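Home Browse Ask Topics My Posts Help Log in

Upstairs bedroom wont cool down at night, portable AC or just better fans?

Quick one, hopefully. Top floor apartment in the Broketti buildings, bedroom is on the west side, flat roof right over my head. From the end of June on the room is miserable. Rest of the place is okay-ish. Bedroom at 11 pm is still hotter than it was outside at lunch. Doesn't really get bearable till 4 am and then the alarm goes off.

What I've got: one window, slides sideways, 31 inches wide when it's all the way open. So no regular window unit unless somebody knows a trick. One outlet on that wall and I think it shares a breaker with the kitchen, because the microwave kills it if I have the space heater on in winter. A box fan, a Tolter, old, loud, works. Ceiling fan but it wobbles so I keep it on low.

What I've tried:
blinds down all day
box fan in the window blowing in
bowl of ice in front of fan (does nothing, don't bother)
sleeping on the couch, which works, but come on
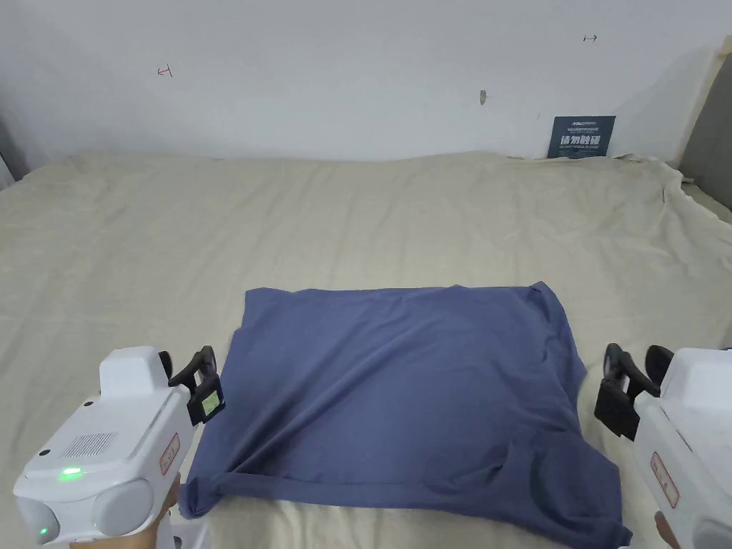

Landlord says I can put in whatever I want as long as nothing gets screwed into the window frame and nothing drips on the people below. He also said the roof was "done" a few years ago, no idea what that means, insulation or just tar.

Went by Harju, the hardware place on the corner, and they have an Irkden portable for $819. One hose. That's alot of money for me for something I'd use maybe two months. The guy there said it'd be plenty but he'd also never seen my room. Box says 800 square feet, which sounds nuts, the room is tiny, so would that be overkill or is that number made up?

So: is the portable worth it, or is there something I'm doing wrong with the fans? Not looking to move. Rent is too good.

Also does it matter if the bedroom door is open or shut. I get told both.

reply 1

Get the portable. Had one in my last place, night and day. Shut the door. Done.

reply 2

Hold off on spending that, try the cheap stuff in the right order first. Lived under a flat roof for years, same deal, west side too.

Your problem is probably the ceiling. Sun beats on the roof all afternoon, the roof soaks it up, then it lets it go into your bedroom all evening. That's why it's worse at 11 pm than at dinner. Easy check: stand on a chair at night and put your hand flat on the ceiling, then go do the same in the living room. If the bedroom one is way warmer, tell the landlord exactly that. Ask what was done to the roof, and if there's insulation. He may not care but it's free to ask, and sometimes they'll do a white coating up there because it makes the roof last longer too.

Fans. You've got it blowing IN. Turn it around. Blow OUT of the bedroom window, and open a window on the other side of the apartment, the shady side. Bedroom door open. Now the hot air leaves and cooler air gets dragged through the whole place. Close every other window besides those two or it just pulls from the nearest one. And fill the gap around the fan with cardboard, that part matters more than people think. Without it half the air curls right back in. Cut it a bit too big and wedge it, no screws, landlord happy.

Timing: don't start until it's cooler outside than in. Get a cheap thermometer for each side if you can't tell. Before that keep everything shut. People open up at 5 in the afternoon because it feels stuffy, and all they do is let the oven in.

Blinds down all day is good but they're on the inside, so the heat's already through the glass by then. Anything on the outside is better. I used one of those roll up bamboo shades hung on a tension rod out there, check that your window lets you reach safely. If not, the reflective bubble stuff pressed right up against the glass. Ugly. Works. Leave it up July and August and forget about having a view. 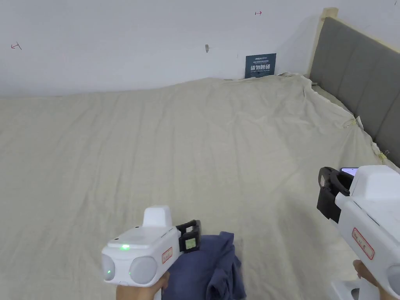

Ceiling fan: the wobble is usually a loose screw where the blade meets the arm. Turn it off, let it stop, snug all of them up, then try medium. If it still wobbles there are little stick-on weights, a few bucks. Also check which way it spins. In summer you want to feel the air coming down on you when you stand under it. There's a small switch on the side of the motor on most of them.

And move heat out of the room in general. Old TV, game console, chargers, a computer left on all night, it all adds up in a small space. Same with the kitchen, if you run the oven at 7 you're still paying for it at bedtime.

Give it one week all together. If the ceiling's the real problem then fans will get you down to whatever it is outside and no lower, so on the really bad nights you'll still suffer some. Then look at AC.

reply 3

Agree with most of that, adding the AC part bc it didn't get answered.

Don't buy the single hose one at that price. Single hose takes air from your room, heats it up, throws it outside. That air has to come from somewhere so you suck warm air in under the door and through every crack. They do cool, just not like the box says. The square footage number is for a perfect room with normal ceilings and shade, you're under a hot roof facing west so knock a lot off it. A dual hose costs about the same some places, less if you buy in the fall. I'd wait for September if you can stand it, stores want them gone.

Your window is fine for one btw. Sliders take the kit standing up instead of lying down, just measure the height too, you only gave width. The panel slides into the track and the window closes on it. No screws needed, a cut piece of broomstick in the bottom track will keep it from being pushed open.

Breaker: please sort that out first. If the microwave and heater trip it then AC and microwave will too. Could just not run both. Do NOT use a skinny extension cord to reach a different outlet, those get hot. Plug it right into the wall.

Dripping: most portables have a tank or a drain plug at the bottom. Muggy nights it fills up and shuts itself off, usualy right after you fall asleep. Put a shallow pan under it anyway.

Door: fans blowing out, door open. AC on, door shut, towel along the bottom. That's why you keep getting told both.

Check the used listings too, lots of people sell them when they move. Make sure the hose and the window panel are included, replacing those is a pain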